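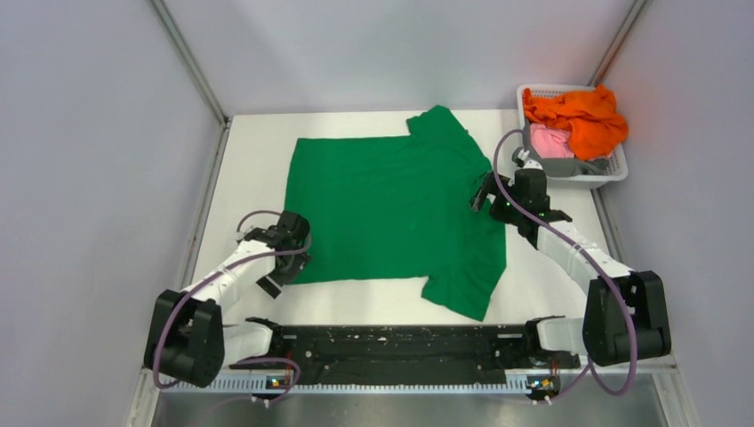
Quick one tonight, it's nearly eleven and I still have to move the good episodes over to the other drive.

So. Shirt folding by teleop, week whatever. Vodbridge wants 2263 usable demos before they'll train anything and we have 1217. Which sounded fine until I started watching them back and throwing stuff out. Lost 107 of mine in one go. Mostly hesitation. I stop, I think, I start again, and the policy learns to stop and think too, only without the thinking part.

Things I'd tell myself back in May:

Pick the grab point before you take the leader arms. Once you're holding them your brain goes to your wrists and you stop planning. I say it out loud now. "Hem, left corner." Feels dumb, works.

Don't squeeze hard. You get no feeling through the arms at all so you overdo it, everyone does. Close untill the cloth moves with you and then quit closing. 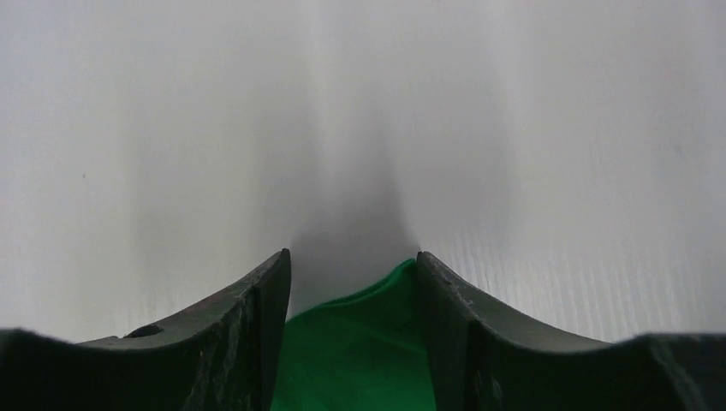
And go in low. Lower than you want to. If you come in shy of the table you get one nice pinch in five and a lot of air, and every one of those air grabs is in the recording forever unless somebody cuts it. Duangjai cuts hers the same night. I do not.

Also, slow is not the same as smooth. My slowest runs are my worst ones. Steinar does a whole fold in half my time and his wrist traces look like somebody drew them with one pen stroke. Mine look like a seismograph.

Lifting is where I lose most shirts. One arm goes up ahead of the other, the cloth swings, I chase it, done. What's been helping: lift, hold for a beat, then move sideways. Two motions. Never a diagonal.

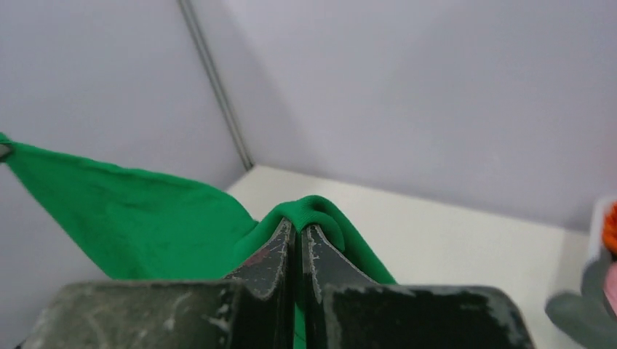
Resets

Boring but this is where the time goes. Fold takes a minute, reset takes a minute, and if you reset the shirt the same neat way every time the thing only ever learns neat. So toss it. Rotate it. Bunch up one side. I had 3 bad afternoons of data that were all basicaly the same starting pose and Hiba caught it, not me.

Bunched starts are harder to demo. You have to find an edge first, and I still waste grabs in the middle of a pile hoping it opens up. Sometimes does! Mostly you've got two layers and don't know it.
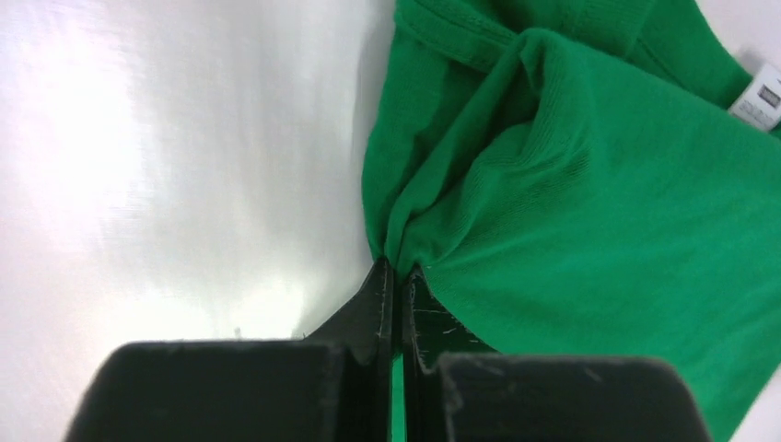
Ebenezer Osei says two layers is fine, keep it in, as long as you let go and regrab in the same episode. His argument is that the robot is going to make that mistake anyway and it needs to have seen somebody get out of it. A clean set with no recoveries in it just falls apart the first time a grab goes wrong.

Ok so maybe some of my 107 come back out of the trash. Will go through them tomorow. Long sleeves next, not looking forward to it.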